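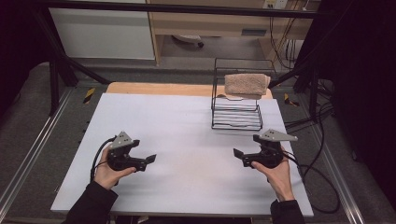
Svatopluk Michalík wrote in to say that he gave up on spoken feedback after one batch of essays, because every clip ran to four minutes and he ended up slower than he'd been with a pen. Could I please explain how I get through a whole class in an evening?

Courses > Teaching Online > Grading and Feedback
February, by Abenezer Admasu

Sure, happy to! I've been recording my comments for a couple of years now and I made exactly the same mistake at first (my longest clip was nearly nine minutes, on a two-page essay, and I'm sorry to whoever had to listen to it). I teach two sections of freshman writing, 54 students in all, and here's the routine I've settled into.

Before you record

Read the whole essay once with your hands off the keyboard. On the second read, drop in no more than three highlights, numbered 1, 2 and 3. No typed comments yet. Those highlights are your script, so pick them with some care - one thing that works and two that need fixing is my usual mix.

Fill in the rubric next, while the essay is fresh. I used to do it after recording and kept finding that my voice said one thing and my score said another.

Setting up

I use Lisby because our school already has it, but anything that lets you attach a sound file to an assignment will do. In Lisby, open the assignment, go to Feedback Options and turn on Audio. Then set the time limit to 90 seconds. Yes, 90! It feels brutal for the first five or six essays and then you stop noticing.

Plug in a headset if you've got one. The laptop mic is fine in a quiet room, but mine picks up every key I touch.

Recording

1. Say the student's name and something specific about the essay. "Hi Dana, I liked the bus station opening" takes four seconds.
2. Go to highlight 1 and say what works.
3. Go to highlights 2 and 3. For each one, say what tripped you up as a reader and suggest one thing to try.
4. Finish with the one job you want done before the next draft.
5. Stop. Don't play it back.

That last one was the hardest for me. If you stumble, just say "let me try that again" and keep going. I only re-record if I've called somebody by the wrong name, which has happened twice.

Getting them to listen

Lisby shows who has opened the clip, and the first time I checked, 13 people hadn't. So now I hold back the score until they've sent me one sentence telling me what they plan to change. With that in place I had 44 replies by Saturday night, and most of the rest trickled in on the bus Monday morning, judging by the spelling.

Always post a short written version too, for anyone who can't use audio or just doesn't want to. I type the three points as I go - one line each, no polish.

Svatopluk, if you try it again, start with only one section and tell me how long it takes you. I'm at 41 minutes for ten essays, reading included, and I'd love to get that down a bit.

Contact | Copyright Abenezer Admasu | Back to top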